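Why I'd buy the boring package

Our department has been offered a suturing robot. I should say offered it for money, quite a lot of money, with a service plan on top, and since June I seem to have spent half my lunch breaks arguing about whether we should say yes. I'm a theatre nurse. I don't sign the cheques, but I do get asked what I think, and for once I think quite a lot!

The thing is called the Elaven and it comes from a firm called Brolovska. You get two arms, a console, a box of instruments and a choice of two packages. The basic one is what you'd expect: the surgeon sits down, looks into the viewer and drives. The dearer one adds something they call Assist, which takes over parts of the stitching for you, passing the needle, pulling through, laying the knot, while the surgeon watches with a foot on the pedal. Everybody at the sales day wanted to talk about Assist. I wanted to talk about knots.

I've handed over more suture than I could ever add up, and what I look at is how the thread behaves. Thread is a pest. It curls, it sticks to whatever is damp, it drapes itself over your instrument the moment you look away (and usually over the one you were about to use). Any machine can look marvellous moving pegs about on a board. Give it a length of braided stuff and a small wound and you find out what you're paying for. 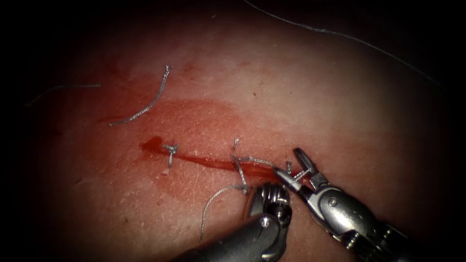

Third stitch in progress, with the loop from the middle one lying over the left jaw.

I like this picture far more than anything in the brochure. Look at the knot at the left end, how compact it is, with the ends cut short. I'd be happy with that from a registrar. Then look at all the spare thread lying about the place, and that loop sitting across the instrument. A person would probably flick it off without thinking. Would Assist? I asked, and was told it "manages slack dynamically", and I'm still not sure whether that was a yes.

What I can say is that the wrists are lovely. They bend where mine would and also where mine wouldn't, and you can come at a wound from down low without your knuckles getting in the way. I had a go at the console myself and tied a knot on my second try, which has made me unbearable at home. There's no feel in the handles, though. You judge the pull by watching the thread go tight, and I found that harder than the rep made it look. He'd had practice, to be fair.

Now the money, or the bit of it I'm allowed to moan about. The training course that comes with Assist is 32 hours a head. The one for the basic package is much shorter, and our lot could fit it round the lists. The instruments are the other thing. They're sold through a separate company, Ralov, and each one locks itself out after a set number of uses whether it's worn or not. I understand why, I do, but I've seen that trick with printers and I didn't love it there either.

So my vote is for the basic package. Let people learn to drive it, let them get cross with the thread, and come back to Assist when we've got stitches of our own to compare it with. One of the surgeons thinks I'm being timid and that we'll pay more for the upgrade later. He may well be right about the price. I'd still like to see it deal with that loop first.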